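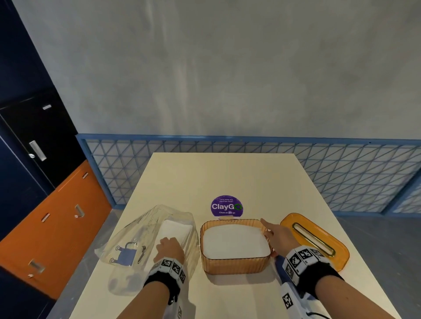
November, notes on the Zekeslow HST reconciliation. The return is drafted but the input tax credits don't agree with the control account, and I want the reasoning written down before I change any postings. The gap is $243, ledger higher than return. First thing I looked at was small supplies, where most of the messy coding sits. Take an orange ribbed tray and its flat orange lid: one purchase to anybody standing at the table, but Clanis wants a line for each item code, and if the tax is keyed at the line and again at the invoice total it goes in twice. I tested that on a dummy invoice in the training company and it does exactly that, with no warning. So it was a fair suspect.

It isn't the whole answer though. Went through the supplies account for the quarter and found 2 invoices keyed that way, both from Nyarko. Reversing the doubled tax on those closes part of the gap and leaves the rest sitting there.

Second suspect: meals and entertainment. Credits on these should be going in at the restricted amount. Alvar Skjelbred set up the tax code for it last year and the code itself is fine. The trouble is that the expense claims imported from the card file don't use it. They come in under the ordinary code and somebody is supposed to recode them at review. Five claims were not recoded. I've listed them on the working paper with claim number, date and the tax as posted beside the tax as it should be.

With those two items corrected the ledger went *under* the return. Spent most of the morning on that. Checked the opening balance against the last filed return (agrees). Checked for anything posted into the closed period (none). Then ran the control account by user instead of by date and saw a manual journal from Vilgot Boström, narration "HST adj per Bronska stmt".

Called Vilgot. He remembers it. Bronska had issued a credit note for freight, the credit note hadn't reached us by month end, and he booked the tax side from the statement so the balance would tie. Then the credit note arrived and was entered in the normal way through payables. So the credit came through twice and the input tax was reduced twice. His journal needs reversing and the payables entry stays. He agrees and is sending me the statement for the file.

After all three:

- Nyarko doubled tax reversed
- meal claims recoded to the restricted code
- Bronska manual journal reversed

Control account agrees with the return to the cent. No change to the draft return itself, as it was built from the invoices and not from the account. I re-added the invoice listing anyway.

**How to do this faster next quarter**

Run the control account by user first. Manual journals to a tax account are few and they stand out straight away. I ran it last and lost the morning to it.

Sort the import by merchant before review. The restaurants and coffee places group together and the ones under the wrong code are easy to pick out. Alvar thinks Clanis can apply a rule by merchant type on import. He is going to try it in the training company, not live, and we keep the manual review for at least one more quarter whatever he finds.

For supplier invoices with several lines, key tax at the line only and leave the total to calculate. If the calculated total differs from the paper by a cent or two, post the rounding to the rounding account. Do not overtype the tax box. I have put a note to this effect at the top of the keying guide, page 5, where the old instruction said the opposite.

**Still open**

Zekeslow has a vendor whose registration number doesn't look right on the invoice, one digit short. Might just be poor printing. I've asked for a clean copy. The credit stays in for now and I've flagged it on the working paper so it gets looked at before we file.

Also need to ask the client whether the vehicle lease switched to the new agreement this quarter or next. The payment amount didn't change but the lessor's name did.

Working paper saved under the client folder, tax, current quarter. The earlier version with my wrong first pass is in there too, marked superseded. Vilgot to review once the Bronska statement is attached.

4:40 – statement received and attached. Reversal posted, reference noted on the cover sheet.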